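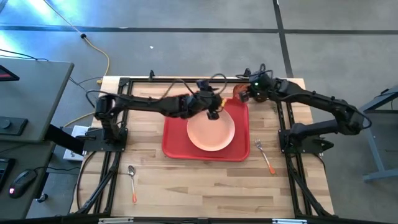

The Motion Software Working Group met in Lillham in May, opening at 9:30 a.m. The chair confirmed that a quorum was present and that the minutes of the previous meeting had been circulated. The first item was the planning layer for the two-arm table cell, release 6 of which is due for review. The planning lead reported that the shared zone over the tray remains the main source of rejected plans. With the left gripper above the top of the plate and the right one near the upper right corner of the tray, both arms must be treated as occupants of the same zone, and the planner at present allows only one of them to hold the lock. Members agreed that the lock should be split by region.

**1. Matters arising**

The action on log naming was reported complete. The action on the gripper driver timeout was carried forward. The minutes of the previous meeting were approved with one correction: under item 4, "joint limit" should read "joint velocity limit."

**2. Planning layer**

The planning lead presented results from the replay suite, which now holds 1082 recorded plans. Of these, 357 were rejected by the current build on grounds of zone conflict. A review of the rejected plans found that many would have been accepted if the tray had been divided into separate regions with a lock for each.

Two proposals were considered. The first would divide the tray by a fixed grid set in the configuration file. The second would compute the regions from the perception output at the start of each task. The group adopted the first for release 6 and asked that the second be written up as a design note.

The question of cutlery was raised. The spoon and the fork are placed outside the tray, and the current zone map has no entry for the bare tabletop. It was agreed that the table surface will be added to the map as its own region.

**3. Perception**

The perception lead reported that Holub, the object tracking service, now publishes a confidence value with each pose. Translucent items continue to give low values. The group discussed whether the planner should refuse a grasp below a set threshold or request a second view from the wrist camera. The second course was preferred. The threshold itself was left to the perception lead to propose.

It was further noted that the wrist stream is often blurred while an arm is in motion. Frames taken in motion will be marked as such by the service and will not be used to update a pose.

**4. Hand guiding and the safety state**

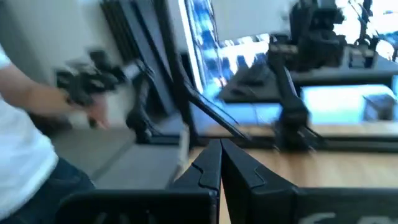

*Wrist camera view: person at left, with one hand at the end section of an arm.*

The controls lead asked for a ruling on how the software should treat hand guiding. Under the present code, the state machine enters "paused" when guiding is requested, and the planner may resume without a fresh command. Members considered this unacceptable. The following was resolved:

- A separate "guided" state will be added to the state machine.
- Leaving that state will require a command from the operator console.
- All locks held by either arm will be released on entry and requested again on exit.
- Any change of state will be written to the log with the name of the calling process.

One member asked that the resolution apply to both arms at once, including when only one is being guided. This was accepted without a vote.

**5. Tooling**

Transka has delivered the updated message bridge. The integration lead reported that the queue length had been raised to 3000 messages and that no drops were recorded in the bench test. The Piltex log viewer does not yet read the new message format. The group declined to delay the release on that account, and the old format will stay available through a command-line flag.

**6. Actions**

| Action | Owner |
|---|---|
| Split the tray lock by fixed grid | Planning lead |
| Add table surface to zone map | Planning lead |
| Design note on computed regions | Planning lead |
| Propose confidence threshold | Perception lead |
| Implement "guided" state | Controls lead |
| Gripper driver timeout (carried forward) | Controls lead |
| Report on viewer support for new format | Integration lead |

**7. Other business**

A request to move the nightly replay run to an earlier hour was referred to the integration lead. The meeting closed at 11:10 a.m.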